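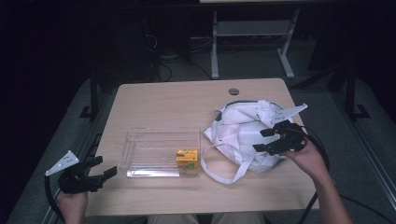

A juice carton in a clear plastic box, with a white tote bag trimmed in green, on a packing table at Alstead.

Print this release | E-mail this release

ALSTEAD PREPARES SNACK BAGS FOR VERBRIDGE SCHOOLS

VERBRIDGE, 9 Oct 2022 - Alstead announced today that it will supply 2,000 reusable snack bags to students in the Verbridge school district. Each fabric bag will hold a carton of juice, a piece of fruit and a packet of crackers.

The program began in June with a trial of 100 bags at two schools. Families asked for a bag that could be washed and used again, and Alstead chose a cloth tote with long straps.

"Children should be able to carry the bag on a shoulder and keep their hands free," said Washington Caldeira, director of programs at Alstead. "The schools told us that paper sacks tore on the bus."

Packing is under way at the Alstead office. Bags will be delivered to school front desks, where parents may collect them at no charge.

Schools wishing to join the program should write to Deok-su Ok, schools liaison, at the Alstead office.

Print | E-mail

Comments (2)

marlow_k: Will there be a choice without juice? My son can't have citrus.

Teresa P.: We still use ours from the trial. The strap is a bit long for a first grader but a knot fixes it.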